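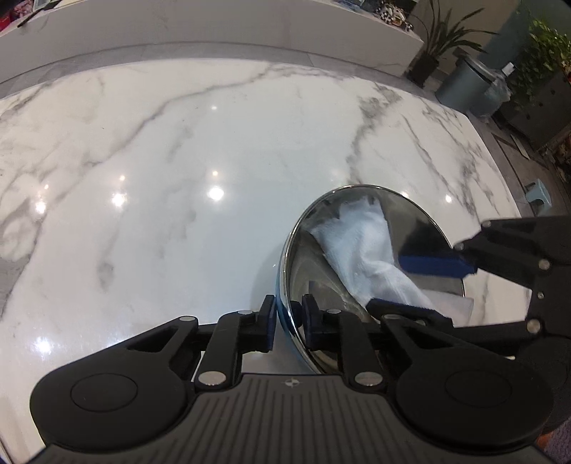 By Helurau | March 31, 2020

Have you ever looked into a shiny metal bowl and seen a wobbly, stretched-out version of your own face? I do it every time I dry one! Stainless steel is so smooth that light bounces right off it, just like a mirror, and because the sides of the bowl are curved, everything gets bent into funny streaks. Even a plain white cloth inside shows up again in the walls.

Now, about that cloth. If yours is terry (that's the fuzzy stuff bath towels are made of), look at it up close. It's covered in tiny loops of thread, and each loop can grab a bit of water. Lots of loops, lots of water gone!

Want to try it? Wet a metal bowl, then wipe half with a paper napkin and half with a terry towel. Which half can you see your nose in first?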